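**Do I have to reset between takes when recording folding demos?**

I'm on my second week of handheld gripper demos for Gurex and I keep fluffing the first pinch. Can I just re-grab and carry on, or is that take junk? The rules sheet doesn't say!

**Murdo MacBrayne**

Keep it, as long as you re-grab calmly. We allow 30 seconds a fold and one retry. Pads either side of the cloth before you close, same as I do on bedding:

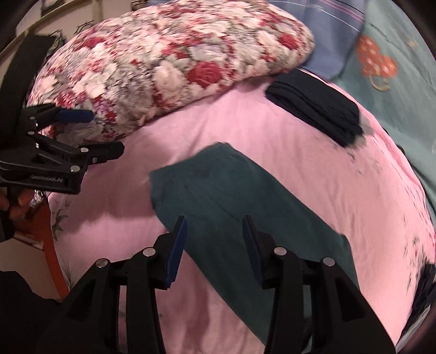
Lakmal Sivakumar: One retry is fine, but please log it. I had 242 takes bounced over that (ugh).

**Unnamed**

just delete the bad ones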